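Butalard House Breakfast Group
Minutes of the October meeting
Monday, October 7, 2019
Posted by Heather Hollis

Hi all, I'm on minutes again, so you're getting them the way I talk. If I've put words in your mouth, tell me before the November meeting and I'll fix them.

Who was there: Marietjie Mahlangu (running things), Yasmine Berrada, Anathi Lekota, and me. Lerato Baloyi sent apologies and a long email, which I read out in pieces as we got to each item.

We started late because the side door on Stallent Street sticks and Yasmine was on the wrong side of it. Marietjie will ask the building office to plane it down. She asked in the summer too, so she's going to put it in writing this time.

1. Last month's minutes

Fine, except that I wrote "muffins" where Anathi had said "English muffins." She would like it known that these are different foods. Corrected.

2. The money

We came into the month with $1442 in the account. Out of that we paid $206 to Tan, the grocery wholesaler, for cereal, bagels, long-life milk and jam, and another $36 for dish soap, sponges and the big roll of trash bags. Nothing came in. Lerato's email says the Usteo grant money should land in November, and please could we not plan on spending it until it does. We agreed (Yasmine with a sigh, she has her eye on a second kettle).

3. The sample place setting

This took up most of the evening and I enjoyed it a lot! We've been going back and forth since August on what one person's breakfast spot should look like, and it's so much easier to argue about when there are real dishes in front of you. So we worked it out with the pink plate and the big bowl on the round off-white mat, the faceted pink cup, the cereal box standing at the back on the left and the black toaster over on the right.

Marietjie loves the woven mat. She says it makes even a bowl of cereal look like somebody was expecting you. Anathi's worry is crumbs, and all those ridges do look like a place where crumbs go to live. Yasmine's answer was to shake them out the back door after every breakfast and give them a proper wash on Fridays. We went around on this for a good while and ended up keeping the mats through the end of the year.

The cereal box was the other sticking point. I like it out on the table so people with allergies can read the label for themselves. Lerato's email says decant everything into jars, it looks nicer. Anathi said jars are lovely until somebody asks what's in them. Boxes stay out, with the nutrition panel turned where it can be read. Lerato, you're outvoted, but you can have a jar for the sugar.

Nobody had anything against the pink. I thought somebody might!
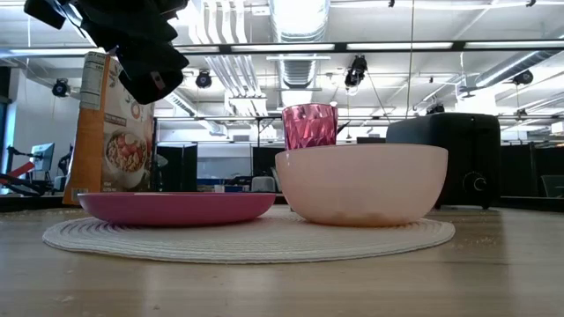 4. What goes in the dishes

Once we'd settled the mat question we moved on to the food side. Yasmine's plan is one bread thing, one cereal thing, one piece of fruit and one cold drink per person, with toast for anybody still hungry.

The version we all liked has the bagel in the shallow pink dish on the left half of the mat and the cereal next to it in the peachy see-through bowl. The little red apple goes at the top edge with the pink drink beside it. The spoon with the teal handle sits to the right of the cereal, where a right-handed person would reach for it. Anathi is left-handed and had remarks. Lefties may move their own spoons.

There's an empty glass toward the back of the table as well, and Marietjie wants one at every place for water. That means more washing up, so I said I'd only support it if the drying rota gets filled in first. See item 5.

We had quite the talk about bagels. Whole or sliced? I'm for whole, they keep better. Marietjie pointed out that a whole bagel won't go in a toaster and then everyone lines up for the one bread knife. We'll slice them in the kitchen as people ask. Seeded ones can wait until we know who can't have sesame.

Apples: keep buying the small ones. The big ones come back with two bites out of them.
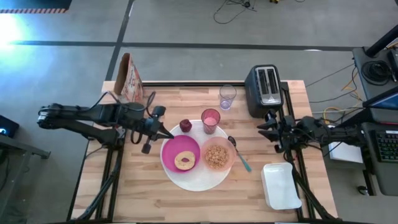 5. Washing up and drying rota

Still full of holes. Yasmine has the first week, Anathi the second, and I'll do the third if someone swaps me out of setting up. Lerato's email offers "any morning but Thursdays," so Lerato, you have the fourth week and we thank you.

Dish towels go home with whoever dried. Please bring them back!

6. Flyers

Anathi has a quote for 270 flyers from the print shop on the corner, and it's the same price in color as in black and white. She'll bring a draft in November. Marietjie asked for bigger type than last time. I asked for the right phone number.

7. Anything else

Yasmine's cake tin is missing, blue with a dent in the lid. Look in your cars.

Marietjie wondered about hot oatmeal once it gets cold. Interest all around, no decision. Anathi will find out what size pot we'd need.

To do before next time:
Marietjie: letter about the side door
Yasmine: allergy list, mats home for a wash
Anathi: flyer draft, oatmeal pot
Lerato: let us know when the grant arrives
Heather: sugar jar, type this up (done!)

We finished up a bit after nine and Yasmine took the last of the bagels home.

Contact: leave a note for Heather at the front desk, Butalard House | © 2019 Butalard House Breakfast Group | Back to top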